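# The pile on the table

By Adaeze Shehu

January 28, 2019

The mending room in Ostbridge opens at ten and the first bag is usually on the table by five past. Most of what comes in is cotton, most of it is creased, and very little of it is ready to be worked on. Before a needle is threaded, each piece has to be laid out, looked at and folded. At Dalen, the small repair workshop that runs the room, they call this part "the flattening", and new starters do it for their first month.

I went in expecting to write about darning. I came away with three pages of notes on folding.

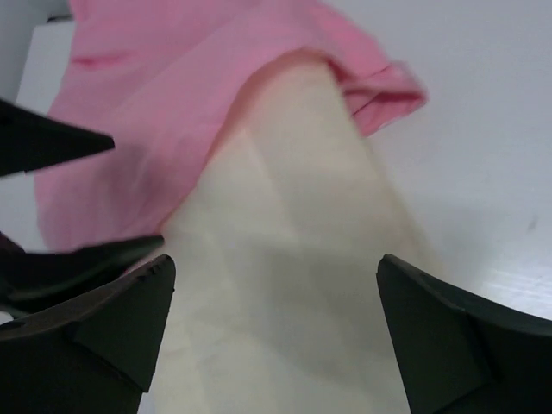
The workshop handled 1,812 pieces last year. A repair costs 65 pence for a button and goes up from there, so time matters, and a garment that has been badly sorted can waste more of it than a torn pocket. Colours are kept apart where possible. Pink and cream are the awkward pair, I was told, as people tend to wash them together and bring them in together, bundled up as one.

The rule is to pull the bundle apart by its seams. A seam is stronger than the cloth on either side, and it shows you how the thing was put together. Find one, hold it, lift, and the rest will hang from it. Pulling from the middle of the fabric stretches it, and thin cotton may not go back. 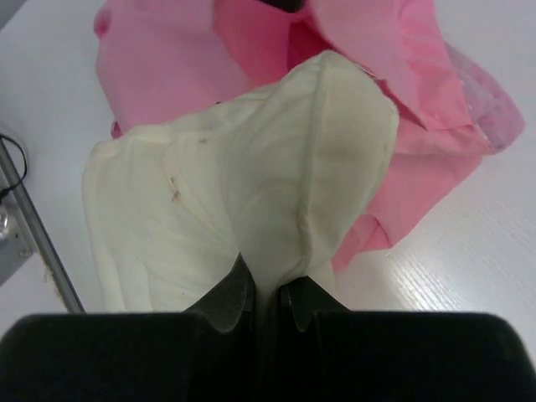

Frayed edges are dealt with at this stage too. Loose threads are trimmed if they are short and left alone if they are long, because a long one may still be holding something. Anything doubtful goes in the Flulik box, named after a brand of biscuit that came in the tin years ago. The tin has gone but the name stayed.

Folding is done on a bare table, with no cloth or padding under the work. Dalen tried a padded top one February and went back within a fortnight — the cotton clung to it and every fold had to be made twice. A hard, pale surface is easier to slide things across and shows up stains and stray pins. 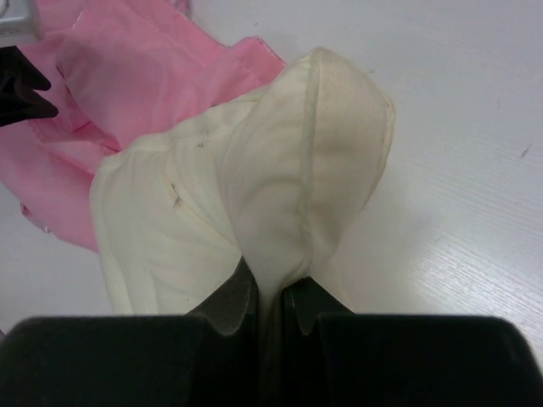
For a plain piece of cotton the method is short. Lift it by the seam and let the sides drop. Lay it down away from you, smooth from the centre to the edges, then bring one side over the other. Hems come last. If a hem droops or waves, it is usually the stitching that has pulled, and smoothing it by hand will not help. It goes to the mending side with a pin in it.

Lightweight shirts are slower. They bunch in the lower half and the creases catch on one another, so it is better to open them from the top down. 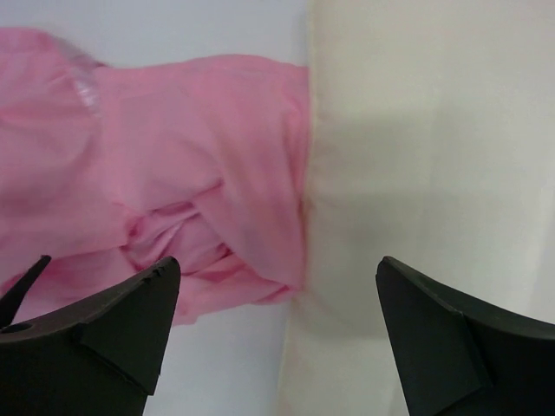

## Trying it at home

You need a clear table and no special kit. The Jonow folding board, sold at the workshop counter, is useful for shirts of one size but does little for anything else. Start with two pieces, not a full basket. Finished piles are kept low at Dalen, and the shelf by the door takes 100 folded pieces before it needs emptying.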